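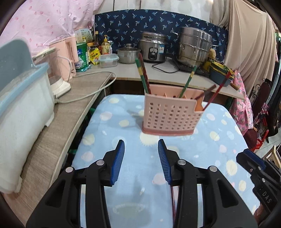

Page 8 of 17

Mastirwood Student Robotics Forum > Manipulation > Chopstick task, handheld grippers, term project

jlaur_mech
Picking this up from the end of page 7. The task as we now run it: chopsticks go one at a time into the pink holder with the perforated front. Two handheld grippers, one operator. A run counts when every stick on the cloth is in the holder and the holder is still upright. We have 100 clean runs and need 625 before the policy group will start training. Current problem is the last stick, the thin dark red one. When it lies lengthwise next to the gripper arm the operator has to back off and come in again from the side.

paavo_r
Which pads are you on? The smooth ones we got from Miettinen let a tapered stick rotate as soon as it touched a divider.

jlaur_mech
Ribbed blue, both jaws. Rotation is better but not gone. It depends on where along the stick you close. Near the thick end it holds. Near the tip it rolls in the ribs.

tlindqvist
Ribs should run across the stick, so pad orientation matters more than material. Check that the left and right pads are mounted the same way round. Ours were mirrored for half of October and we lost those runs.

Bitna_Do
I am the operator on most of these. The holder has low dividers, so the sticks lean every which way once they are in. The right end is lower at the front and a stick put there ends up on a slant. I have been counting that as a success. Is it?

tlindqvist
By the task sheet, no. "Standing in a compartment" is the wording.

jlaur_mech
The sheet was written for a round cup. In this holder a slanted stick is still in a compartment. I would count it.

tlindqvist
Then change the sheet before run 101 and put the change in the log. Two definitions in one set is worse than a bad definition.

Bitna_Do
Agree with Tiina on that. I will rewrite it tonight and relabel what we have.

aatos_h
Separate point. The tablecloth. It is light blue with cream and pink shapes all over it, and the holder is pink. For a first data set I would use a plain cloth. You are making segmentation harder for no benefit.

paavo_r
Disagree. The class brief says home setting. If you train on a plain cloth you get a policy for a plain cloth. We did that with the Jekport bench rig and it failed on the first kitchen table we tried.

aatos_h
Start plain, add pattern later. You can't debug both at once.

jlaur_mech
We don't run segmentation, it goes straight from the wrist image. Cloth stays for now. If the curve is flat at 300 I will do a plain set for comparison.

aatos_h
Fine. Post the curve either way.

paavo_r
One more on hardware. Do the pivot pins on your linkage have play? Ours loosened and the jaw gap reading drifted. We re-zero by closing fully before each run.

jlaur_mech
Left unit has a little. We re-zero every ten runs at the moment. Will go to every run and see what the log says.

Bitna_Do
Every run is OK with me, it adds a couple of seconds. Revised sheet is in the Mutilon folder, version 8. Slanted counts, fallen through to the tray does not.

tlindqvist
Read it. Line 4 still says "cup".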